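3.2 Wall colour and evening tidying

Colour turned out to matter far more than we had hoped! In the Dutorley flats we asked 60 households to tidy one room at dusk, first with the ceiling lamp on and then by window light alone. Plain matt walls in greys and blues were the favourites, and people spoke of them with real warmth — "restful" came up again and again. 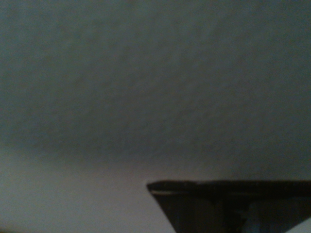
Figure 3. Plain grey-blue surface at close range, in dim light.

Dim light also softens the step from one tone to the next, a point Kragh raised in our June workshop and one we find delightful to follow up. Households with patterned walls stopped sooner and left more on the floor. Those with plain walls kept going, often into the hallway — and two of them asked to do the whole task again. Section 4 takes up the lamp results.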